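4.2 Knitwear, or the trouble with sleeves

Of the 694 garments in the Stirkgate set, 311 were knits, and they account for most of the bad language in our session notes.
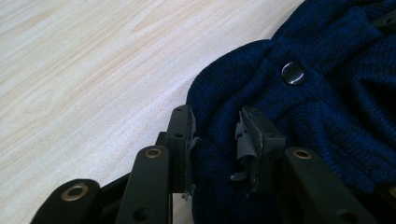 Figure 3. Dark navy-blue knit with a single shiny round button showing, bunched on a light wooden tabletop.

Shirts and tea towels come with edges that a person can find. A knit dropped on a table has an outline, but the outline is mostly a matter of where the fabric chose to bulge, and it says very little about where the hem is. Participants at both sites handled this in much the same way. They took hold of whatever was nearest, lifted it, looked disappointed, and put it down again. We coded this as a "search lift" (see Section 3), although Mwanaisha Ndung'u, who coded the Molbridge sessions, argued for "sigh."

Buttons shortened the search. Where one was visible at the start, participants tended to go to it first and follow the fabric outward until they met an edge or a cuff. Several said they were looking for "the front," by which they meant the side with the buttons. A single button in a fold was enough to set them off with some confidence, occasionally in the wrong direction. One Surside participant followed a button to what she announced was the collar, folded the whole garment around it, and ended with a neat rectangle that had a sleeve coming out of the top. She rated her own work as excellent. Under our scheme, which scores self-rating separately from outcome, this was a perfectly valid result.

The finished folds fell into 2 broad types. The first, which we call the shop fold, has both sleeves tucked behind and the buttons facing up. The second we had hoped to name after its shape, but it has no consistent shape. Róisín Keogh suggested "the Moriarty," after the lab where we piloted the task and where the office cardigans have been stored this way for years. The name has stuck in our own notes and appears in Table 5.

More than 402 search lifts were recorded for knits across all sessions. The count leaves out lifts made after a participant had declared the garment finished, a category we did not foresee and which was busiest on Saturday mornings. We return to these late corrections in Section 4.4, together with the socks.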